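4 Oct 2024

Budget day. The request has to be in before December or the money goes back to wherever money goes, and I spent the morning with a spreadsheet that believes I am a hopeful person. Column A is what we want. Column B is what it costs. Column C is "justification," and I have been staring at column C since breakfast.

Francine wants one number. She has said so three times now, each time more kindly, and I'm beginning to be afraid of the kindness. One number, with shipping in it, and a paragraph a person upstairs could read while eating a sandwich. What I have is four numbers that don't like each other.

The Gramow quote came back. It is a lovely document. It has a cover page with a sunrise on it. The arm itself is priced like a used car, which I was ready for, and then there is a page called "recommended accessories," which I was not. The mounting plate is an accessory. The power cable is an accessory. I wrote back asking if one could buy the arm without the power cable and got a very polite reply saying yes, many customers do. I would like to meet them.

Zamach is cheaper and quotes a lead time of "up to 30 days," and Zdeňka laughed out loud when she read it. She bought from them at her last job. She says to double it and then be pleasant on the phone. She also says the arm was fine once it came, and that is more than she says about most things.

Two arms or one is the real question and I have been walking around it all week like it's a dog I don't know. One arm fits. One arm fits so well that I could buy the second set of fingers and a decent table and still look modest. Two arms means asking for the whole pot, and probably also means that next year we are the people who asked for the whole pot.
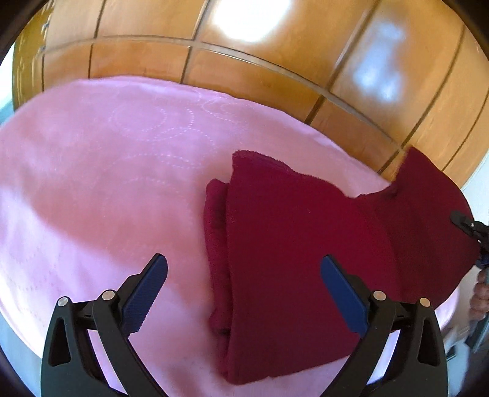 The cheap option, which I keep leaving off the spreadsheet as if it were an embarrassing cousin, is to buy no arm at all this year and get more hand-held grippers. They cost so little by comparison that I had to widen the column to make the number look serious. Zdeňka has been in favor of this from the start and makes her case by folding things. I can see her point every time that dark red fleece comes out on the pink blanket: one gripper has a corner of it up in the air, the other is sitting right by the folded stack with its blue pads open, and it's plain that this is a job for two of them. Fold a blanket with one hand sometime. You'll use your chin. I can't put a chin in the budget, though I suppose Gramow would list it under accessories.

So one arm is a silly thing to buy for cloth. I knew that already but it took until lunch to type it. If it's one arm then we should be honest and say it's for cups and boxes, and put off the laundry for another year, and nobody here wants to do cups and boxes. If it's laundry it has to be two arms, or grippers and patience.

Had lunch at the desk. Rice, the end of it.

Afternoon: tried to cost the patience. How many hours of a person folding and unfolding, at what rate, against what the arms would eat in setup. I put down 30 sessions to begin with and then couldn't say why I had put 30, and left it, as it looked nice. Then I went looking for the things I always forget. Spare pads. Screws, which are tiny and go to live under the cabinet. Storage, because we filled the last drive and I found out from an error message. A second drive is not exciting and I have put it near the top, where Francine will see it and think I'm responsible.

Called Győri about the service contract. 3,000 a year for one arm, and for that you get a phone number and somebody who comes. I asked what happens without the contract. There was a short silence and then he said you still get the phone number. I liked him a lot. I have written 3,000 in column B and "somebody who comes" in column C and may leave it that way.

Nesenier, for the record, never answered. I sent the form in twice. The second time it thanked me for my interest in forklifts.

By four I had a version I could stand. Year one: grippers, pads, the drive, a table that doesn't rock. No arm. Year two: both arms together, from Zamach most likely, with the service contract and with every cable in the world written out line by line. Zdeňka read it over my shoulder and said "good," then read it again and asked where the blankets were. I'd budgeted for everything that picks up a blanket and for no blankets. Added a line. Fleece in a few weights, something slippery, and something with a pattern, as she wants to know if it matters.

Francine wrote back within ten minutes. She likes the shape of it. She asked, kindly, whether year two was a plan or a wish, because upstairs will only sign plans. I told her plan. Then I went and looked at column C for year two, which says "see above," and above it there's only the heading.

Will fix it tomorrow. Must also ask Gramow for a quote with the cable in, just so I have it to compare. And buy rice.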